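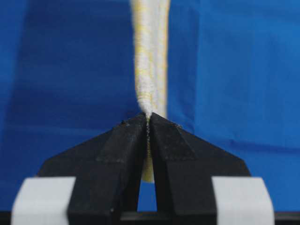

How do you stop a soft cord fraying at the ends? Wrap the end tightly with thread or tape before you cut, then cut through the middle of the wrapping so both new ends are already held.

OK, that's the question I get at every one of these, so I'm putting it first and then we can all relax. Say hello properly now. Thank Zaid Hijazi for the room and the tea. Mention that the handout has my email on it (the old handout had it wrong, sorry to anyone who wrote in September and heard nothing!).

What I want to talk about is fuzzy cord. Pale stuff, white with a bit of yellow running through it, the kind of thing you buy because it looks lovely on the reel and then it sheds all over your jumper. I've used it for gift wrapping, for edging cushions, and once for a very silly hat. Pass the Belkadi reel round at this point, and ask for it back, because last time it went home with somebody.

First thing to say is that fluff lies. The cord looks fat, so you buy for fat, and then you pinch it and there's hardly anything in the middle. Get everyone to pinch their sample between finger and thumb. Watch how it squashes flat and bulges just above where you're holding it. That squashed width is the one you want when you're choosing a bead or an eyelet. I bought 7 mm eyelets for the hat and the cord just fell through them. Should have pinched first!

Then lengths. For a twisted pair I cut 38 cm over what the pattern says, which sounds mad and my daughter tells me so, but twisting eats it up and so do I, with all the re-trimming. Show the short one from the cushion here. Pause for sympathy.

Where you work matters more than I used to think. I was doing all this on the sofa, on my knee, with the dog. Now I like a surface that wipes clean, and I like a straight line to work against. A strip of blue painter's tape is my favourite bit of kit in the whole bag. It peels off again, it shows up a mile away, and you can write on it in biro. Put it down, lay the cord end against it, and you can see if you've drifted. 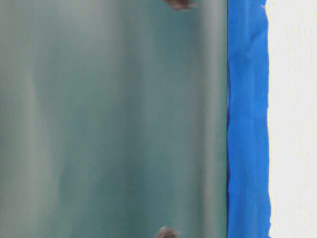

Ghizlane Slaoui wrote to me after the Curley talk to say that she lays her tape down first and marks the lengths on it before the cord comes anywhere near, and that she leaves it there for the whole project so every piece gets cut to the same marks. I tried it on a set of tie-backs and she's right, they matched, and mine never match. She also said to replace it once it's gone furry with loose fibres, and I am guilty of not doing that.

Show of hands, who has a lint roller at home? Use it on the table as well as on yourself. White bits on anything dark will drive you up the wall.

Practical bit next, allow 20 minutes or so. Everyone wraps and cuts 2 ends. Scissors are in the Ikard tin, the sharp ones with the green thread on the handle, and please don't cut paper with them. Go round and check that the wrapping is tight before anybody snips. Corina Gavrilă has spare thread if we run out.

If there's time, the knot. If there isn't, it's on the back of the handout.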